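The Furnival Supper

Print this story | E-mail this story

Lingyun Shao had wanted to cook for the Furnival supper ever since she moved to the town, and when the letter came in February saying she had a table she ran straight up the hill to tell Yiran Fu, forgetting her coat and very nearly her shoes.

"A whole table!" she shouted through the letterbox. "Bowls for 300!"

Yiran opened the door with toothpaste on her chin. It was ten past seven in the morning.

"300 what?"

"People! Well, small bowls. Tasting bowls. Oh, put the kettle on, I'm frozen."

They drew up the menu on the back of the letter. Lingyun wanted her grandmother's soup, the clear one with pork and bitter melon that had made her cry when she was six and that she now dreamed about. Yiran thought the people of Furnival might cry as well. They argued about it all the way down Brandden Street, gloriously, with their arms going, and they were still arguing when they reached the shop. 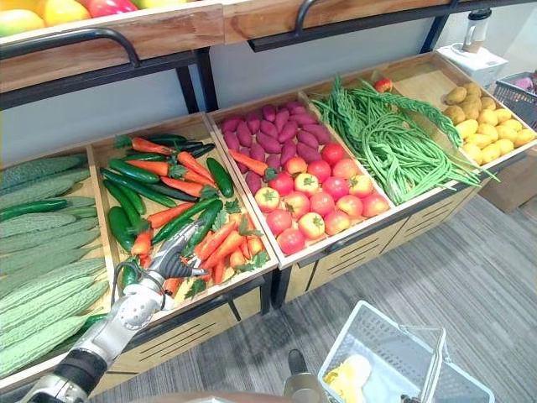
Mango in the top crate, vegetables down below.

Lingyun loved a greengrocer's more than any other kind of shop. She loved the smell of soil and string, and she loved the way people stood about pretending to choose. Her grandmother used to pick up every single melon on the stall and put it back with a little sniff, and the stallholder would pretend to be wounded, and then the two of them would talk for half an hour about their knees. Lingyun had the sniff off perfectly. She did it now, and Yiran laughed so much she had to go and stand by the potatoes.

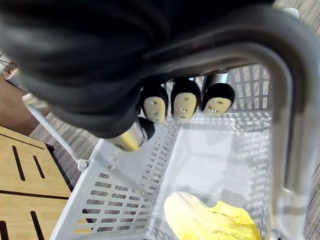 "How do you make it less bitter?" Yiran asked, when she had got her breath back.

"Scrape out the seeds, slice it thin and leave it in salt for a while before you rinse it."

"And then it's sweet?"

"Then it's bitter in a friendly way," said Lingyun.

They carried it all home in 3 bags, and one of them split by the chapel, and a boy on a scooter chased the ginger right down to the Zemon roundabout and brought it back like a trophy. What a boy! They promised him the first bowl.
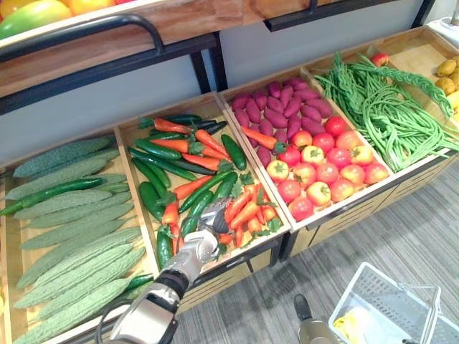

Then came the chopping. Yiran's kitchen had one good knife and one that was good for butter, so they took turns, and sang, and let the windows steam up until the street lamps outside were just orange blurs. By midnight the big pot was murmuring away and the whole house smelled of pork bones and white pepper. Yiran dipped a spoon in. She pulled a terrible face – and then she dipped it in again.

"It comes back round," she said, amazed. "It goes horrible and then it comes back round!"

"I know!" said Lingyun. "I know!"

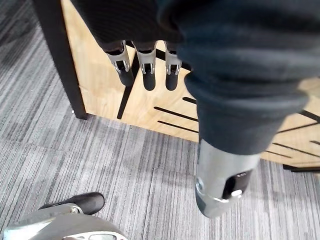

The supper began at six and the queue was past the library by five to. Lingyun had put on her grandmother's old work jacket for luck, and she hadn't ironed it, she never did. She pushed them up past her elbows and began to ladle. The boy from the roundabout was first, as promised. He drank, went pink, looked at his mother, and held out the bowl for more.

Print this story | E-mail this story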